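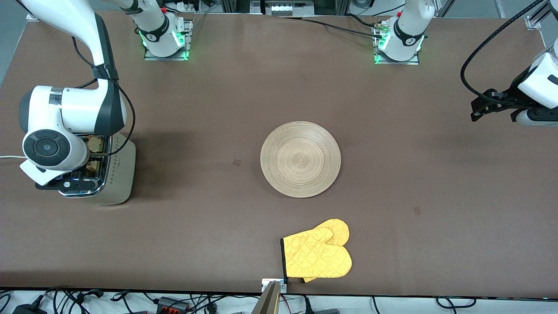 Golden-brown slices in the slots of a stainless-steel toaster, blue lights glowing at the base.

The man who writes the breakfast newsletter Clandel has strong feelings about toast, and he would like it known that he did not ask for them. "I wanted to write about cheese," he says. "I wrote one paragraph on toast and got 105 letters. There were no letters about the cheese."

That was five years ago. The newsletter now goes out to 2,480 subscribers, most of whom, he believes, are waiting for him to be wrong about butter.

We spoke by phone on 30 March 2020, a day when a great many people were eating breakfast at home and noticing their toasters. His mail has picked up accordingly. The most common complaint is that one side of the slice comes out darker than the other. His advice is to put the bread in straight, empty the crumb tray, and lower your expectations.

"People buy a machine with lights on it and think the lights are doing the cooking," he says. "It's hot wire and a timer. My grandmother's had hot wire and a timer, and hers also bit you."

He has owned a good many toasters. The first he paid for himself was a Drulano, bought secondhand in Gollar, where he grew up over a hardware store. It had two settings that he could detect, warm bread and evidence. He kept it through two apartments and a marriage. The one he uses now is a Gál, with a steel case that he wipes down every morning and that shows a fingerprint by noon.

On color he will not be moved. Golden brown, edge to edge, and no paler. "Pale toast is bread that's been somewhere warm," he says. He takes the slices out the moment they're ready and stands them against each other on the plate like a tent, so the undersides don't go soft. His wife lays hers flat and buttered, and eats it while he is still building.

What about getting a stuck slice out? He sighs. Unplug it first, he says, then let it cool, then use wooden tongs. He once printed this and a reader wrote back to say that she had used a fork for forty years. He printed her letter too, under the headline "Please Stop."

Last October he ran a survey on the proper thickness of a slice and received 1,710 replies, several with diagrams. The winner was "thick." He had not offered "thick" as a choice.

The next issue was supposed to be about marmalade. He has moved it back a week to answer a man who freezes his toast after toasting it, and wants to know if that's all right.

"It isn't," he says. "But I'm going to try it first."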